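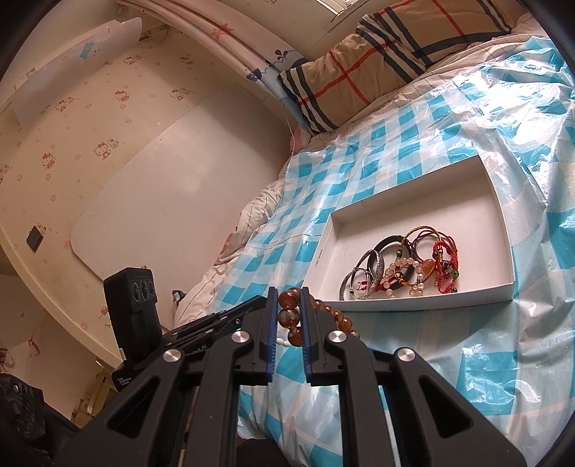
Speaker notes: Dropped grips and the slow leak in our pass rate

Slide 1. Title
Say who I am and that I work on the hand-held gripper programme at Vaven. Talk is on one fault, how long we missed it, and what we changed. Questions at the end please.

Slide 2. The task
Small, awkward household things. Beads, cords, braided bracelets in a pile. Pick one out, lift it clear, put it down. People do the moving, the gripper records. The policy is trained on those recordings and then runs on the Mabuza arm.
Beads are hard because they are round and glossy, and the string lets them shift after the jaws have closed.

Slide 3. What went wrong
In the March trials the arm began letting go of strands part way through the lift. It still reported a good grip. The log said "held" and the bracelet was on the table.
350 lifts in the trial. 101 logged as held when the strand had gone.
Pause here. Let them read the chart.

Slide 4. What we blamed first
Pads. We swapped them and lost 11 days. Rate did not move.
Then lighting, as plastic sheeting throws a lot of glare. It made a small difference to the cameras and none to the fault.

Slide 5. The cause
Jaw width. The software called a grip good if the jaws stopped before fully closed. With a single solid object that works. With a strand, one bead can slip out and the cord stays trapped between the pads. The jaws are still slightly open, so the check passes. Then the cord slides.
The check was ours, written for the Fliritz blocks and never looked at again.

Slide 6. The training data
Same check had been used to label recordings. We went back through 2,929 of them by hand. Slow work. Do not go into the breakdown unless asked, it is in the handout.

Slide 7. Safety
The arm carried on to the drop point with a closed, empty hand, and the area guard was set to relax after a "held" signal. So a wrong label also meant a faster arm. No injuries. We stopped all runs the same afternoon and the guard no longer reads that signal.

Slide 8. What we do now
Width is checked through the whole lift. Any change stops the arm. A person confirms the first lift of every new object type. The Hustis rig gets the same rules before it is switched on.

Slide 9. Still open
Thin cords. We do not have a good answer yet. Ask the room.

Print this page
E-mail this page

Related items
Handout: relabelling the strand recordings
Slides: Area guard settings on the Mabuza arm
Notes: Pad wear and how to measure it
Hustis rig: start-up checklist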